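About Womel

Womel is a small robotics shop on the second floor of a former button warehouse in Bevby. We teach two-armed robots to do kitchen chores, mostly in simulation, where the crockery is free. We started with 2 desks and a borrowed projector. The projector went back. Our first customer, Moulin, makes serving equipment for cafeterias and still returns our calls.

Our open day

Every July we open the doors at 10 a.m. and let the neighbors watch us work. The main draw is the Stasent demo, our simulated kitchen counter, shown on the big screen by the stairs. Visitors get a marble countertop, two robot arms, a blue plate and a pink-frosted donut. Children ask when the robot gets to eat the donut. Adults ask what it costs.

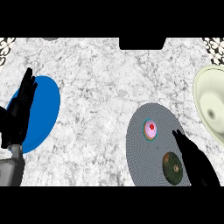 What you'll see

Stasent has run the counter task 732 times this year, and we keep the bad runs along with the good ones. An engineer will talk you through whichever one is playing, including the parts they would prefer to skip. Questions are welcome. So are opinions on how you would have picked up the avocado, and we have collected nearly 2,000 of those on sticky notes.
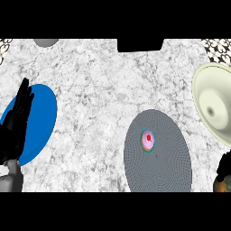

The Stasent counter, with the pink donut between the two arms.

Visiting

The last demo starts at 4 p.m. Groups should write ahead. The elevator is slow, and we didn't program it. Coffee is in the back, along with donuts of the edible sort.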